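Sowmya Suvarna has been late to this interview twice. Once for a dentist, once for a bus. When she finally sits down she has a tea in one hand and a spelling list in the other, and she starts before I've found my pen.

"People think handwriting is about being neat," she says. "It's about being able to get the thought down before it goes. Neat comes later, if it comes."

She has taught handwriting to grown-ups for 16 years now, mostly evenings, mostly in Kaimal. People who left school early. People relearning after a stroke. One man who could type fast as anything but couldn't sign for a parcel without his hand cramping up.

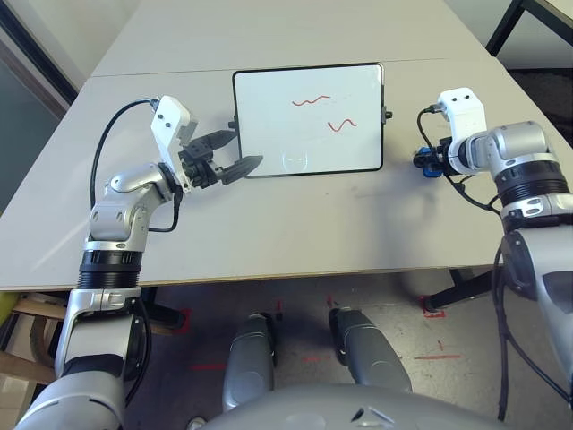 *Hanane Filali*

The first class of any new group, no letters at all. Waves, loops, slopes. "They hate it. They came to write a letter to the bank and I've got them doing waves." She laughs. "Then by the second week they're doing them on the phone, on the back of envelopes, everywhere."

Why waves? She shrugs. A wave makes you keep the pen down. Most of her students lift after every stroke, she says, and grip so hard the knuckles go pale. Cursive doesn't matter to her much. Rhythm does.

I ask about pens. Wrong question, or the right one — we lose a good chunk of the hour.

"Fat ones. Soft ones. Markers are great, there's no drag. I don't care if it's ugly. My aunt wrote everything with a carpenter's pencil and her hand was beautiful." Ballpoints she calls "little nails." Fountain pens are fine for people who already like writing.

Paper comes after. She likes starting on something that wipes clean, so the bad tries are gone in a second and no one has to carry them home.

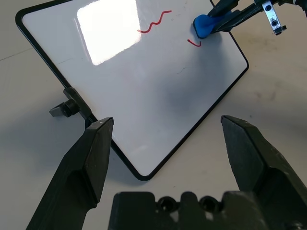

## "My mother kept the shopping lists"

She grew up in Prusow, over a shoe repair place, one of two sisters. Her mother kept every shopping list in a biscuit tin, years of them, and Sowmya learned to read off the backs. "Onions, soap, thread. That was my first book."

She didn't plan on teaching. She was doing accounts for a flooring company and covering a friend's evening class for what was ment to be one term. The flooring job went. The class stayed.

Classes are capped at 12 now. It was 30 for a while, which she calls a mistake, hers. "You can't watch thirty hands. I was watching faces and guessing."

What does she watch for?

"Shoulders. If the shoulder's up by the ear, the letter's already gone wrong. I say put the pen down, shake it out, squeeze something, come back."
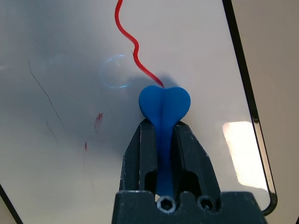
*Issue 12*

We talk about schools a bit. She's careful here. Her nephew types most of his homework and she doesn't mind, he's a good typist. What she minds is adults being told it's too late. A woman in last November's group wrote her own name on a birthday card for the first time in years and then wouldn't mail it. Kept it on the fridge insted.

"So I said, write another one. And she did, it was worse, and she mailed that one."

Any advice for somebody starting at home? Short sessions. Big letters. Sit somewhere your feet touch the floor. Copy something you like the sound of, a song, a recipe, whatever. Don't time it.

She checks the clock, swears softly, picks up the spelling list. There's a group at six and she still has to move the chairs. I offer to help and get handed the tea.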